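## 4. Setting up the reading lamp

Read this section before you plug in the Trikness desk lamp (model 2595).

1. Put the base on a flat, level surface, at least 2 inches from the edge.
2. Screw the stem into the base by hand. Do not use pliers — the thread is soft and strips easily.
3. Push the lamp head onto the stem until it clicks.
4. Connect the power adapter to the base first, then to the wall outlet.

**Caution:** Use only the adapter supplied. Turn the lamp off and let it cool before moving the head.

Choose a spot where the light falls on the page from the side opposite your writing hand. Keep books and papers clear of the vents under the head, and keep any spare cable coiled.
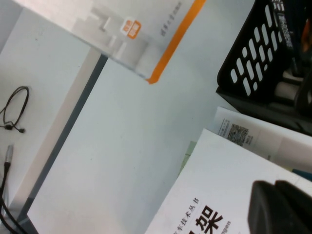

### 4.1 Setting the brightness

1. Press the button on the base once. The lamp starts at 50 percent.
2. Hold the button to brighten or dim. Let go at the level you want.
3. Press twice to save that level.

**Note:** The saved level is lost if the lamp is unplugged. Full brightness is 500 lumens, more than most people need for reading.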